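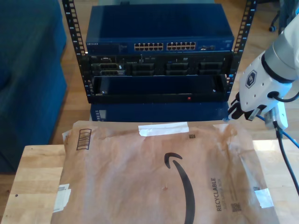
Atalden College Admissions Office

Progress report to the Junuvent Fund, Wednesday, January 24, 2018

The online application form for direct entry students opened in December and is still open. We have received 800 applications so far. Of these, 155 are missing a transcript or a test score, and we have written to each applicant with a list of what we need.

The fee waiver you pay for covers 100 applicants this year. All 100 places have been given out, most of them to students from the Urio and Hundar districts. We now keep a short waiting list – it will be used if anyone withdraws before the screening test.

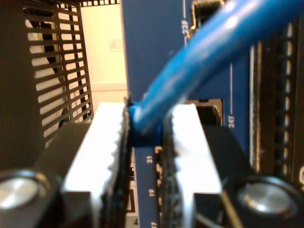
Ethernet connector at the network switch

Screening will be held on campus in two sessions. The test papers are written and are with the outside reader. The results page is behind schedule – applicants can log in, but the page does not yet show the cutoff score for each department.

Spending is within the budget you approved. We ask to move the unspent printing money to postage for admission letters, and need your answer before the form closes.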